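Rapport d'avancement, résidence de peinture de l'atelier Pesham
Destinataire : Fondation Sandhu
2 décembre 2019

Le présent rapport couvre la période écoulée depuis l'ouverture de la résidence, en juin. La peintre accueillie, Clodagh Nic Giolla, occupe l'atelier du premier étage et y travaille quatre jours par semaine. Le cinquième est réservé aux séances publiques.

La série prévue au contrat comprend 49 peintures à l'huile de petit format. À ce jour, 19 sont terminées et vernies. Les autres sont commencées ou à l'état d'études. Le retard pris en septembre vient d'une livraison de châssis non conforme : les traverses étaient voilées et il a fallu renvoyer le lot. Le nouveau fournisseur, Gundstead, a livré dans les délais.
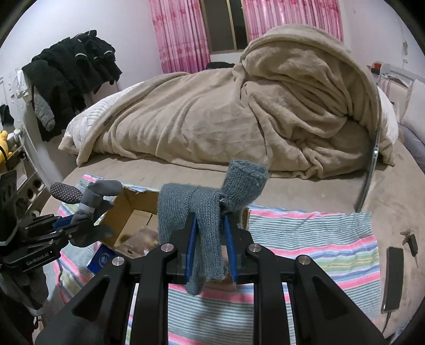

Les séances publiques ont réuni 196 personnes inscrites, en majorité des adultes qui n'avaient pas peint depuis l'école. Les groupes du soir sont complets, ceux du matin le sont rarement. Nous proposons de supprimer une matinée au printemps et d'ouvrir un second créneau à 18 heures. Plusieurs participants ont demandé une séance consacrée au pastel ; l'artiste est d'accord, mais il faudrait prévoir un autre papier.

Côté dépenses, le poste des couleurs est conforme aux prévisions. Celui des supports le dépasse de 513 euros, à cause du changement de fournisseur et du transport. Nous demandons l'autorisation de prélever cette somme sur le poste des imprimés, où il reste de la marge : le catalogue sera finalement tiré en noir et blanc, avec un cahier couleur au centre.

L'exposition de fin de résidence aura lieu à la galerie Pranen. La convention est signée, l'assurance des œuvres est en cours de devis. L'éclairage de la petite salle est insuffisant pour les toiles les plus sombres et la galerie doit nous dire si elle peut prêter des projecteurs. Sans réponse avant la fin de l'année, nous demanderons un devis de location.

Pièces jointes : état des dépenses, liste des œuvres terminées, calendrier des séances du printemps.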